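Renovar el tablero de una mesa de trabajo con aceite duro

La mesa del estudio llevaba años con un barniz de poliuretano que ya no protegía nada. Se levantaba en los cantos y había cercos de taza que ninguna limpieza quitaba.
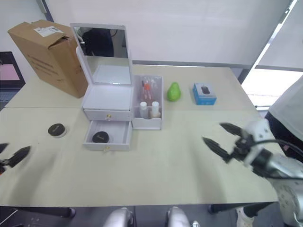

El primer problema de cualquier tablero grande es decidir si se trata como una pieza o como dos. El mío es de haya maciza y está partido por la mitad a lo largo, con un módulo delantero y otro trasero que se atornillan por debajo. Medí la planitud con una regla metálica y encontré una ceja de 2 mm en el encuentro. Quien trabaje sobre dos mesas claras arrimadas, con la junta fina cruzando la superficie de lado a lado como en la foto, tiene que tomar esa misma decisión antes de lijar: si las mesas van a separarse alguna vez, cada canto se acaba por su cuenta y la junta no se rellena. Yo opté por no rellenar. La masilla rígida se agrieta en esa posición con los cambios de humedad, y la elástica admite mal el aceite.

Para quitar el barniz probé primero el decapante en gel de Uteck. Ablanda bien la capa superior, pero en los poros deja un residuo que luego empasta la lija. En el segundo módulo pasé directamente a la lijadora excéntrica con grano 60 y tardé menos. Después, 80, 120 y 150. No subí de 150: con aceite duro, una superficie demasiado cerrada absorbe poco y el acabado queda irregular. Entre grano y grano, aspirador y un paño apenas húmedo para levantar la fibra.

La ceja la corregí con calzos bajo las patas traseras y una última pasada a mano con taco largo, siempre en el sentido de la veta. Con la lijadora habría redondeado el borde.

El aceite es el Zurnidwood mate, sin pigmento. Lo compré en Chrysikopoulos, que lo vende en lata pequeña; el tablero entero consumió menos de la mitad. Aplicación con espátula de goma, 8 minutos de espera y retirada completa del sobrante con trapo de algodón. Di dos manos con 32 horas entre una y otra. La ficha pide menos, pero en abril el taller está frío y la primera todavía se notaba pegajosa a la mañana siguiente.

Los trapos usados se extienden al aire libre o se sumergen en agua. Los aceites secantes se calientan al oxidarse y un trapo hecho una bola puede arder.

Los cantos recibieron una tercera mano, muy ligera, con estropajo blanco Ziltska. La testa bebe mucho más que la cara y sin ese refuerzo queda mate a manchas.

Pendiente: cambiar los tornillos de unión por pernos con tuerca de inserción, que permiten desmontar los módulos sin comerse la rosca de la madera. Los pediré cuando haya medido bien el grueso del travesaño.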